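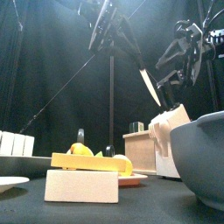

One arm with the kitchen knife, by the knife block.

I got to Fultora's open lab a bit after two, which meant I'd missed the welcome talk and most of the cookies, but I did get a spot right up at the rope for the kitchen table demo. Fine trade!

The project is called Zirnent, and what they're showing is a training method more than a robot. The usual way (as it was explained to me, twice, very patiently) is to have a person steer the arms through a whole job start to finish, over and over. These folks chop every job into short pieces – reach, grab, carry, let go – and shuffle the pieces between jobs, so a grab learned on one thing gets reused on another. They collected 314 runs that way. Then they tested it against the plain method with 200 runs, 100 for each, and the poster in the hallway had the score sheets pinned up next to the graphs. I love it when people do that. 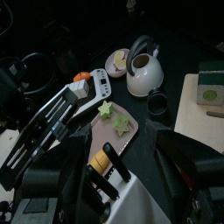 I asked what trips it up, expecting a polished answer, and got a really frank one. Handles, mostly. A handle can be grabbed from a bunch of directions and only a couple of them leave you set up for the next piece, so the system will make a perfectly good grab and then have nowhere to go. Blocky things are much easier. Their fix is to have each piece peek ahead at the one after it before the fingers close, and that bit of the write-up is only 14 pages, so I took a copy for the train.

The play food is from a toy store, by the way. I was weirdly pleased by that.

Ikura had the room next door with a talk on touch sensors (standing room only, I gave up), and Claeys was down the hall doing something with cable routing that I wish I'd saved more time for. If you go in December, eat first – the café closes at three – and head for the kitchen table before the hallway posters. It got crowded fast, and the team had a lot more time to chat early on.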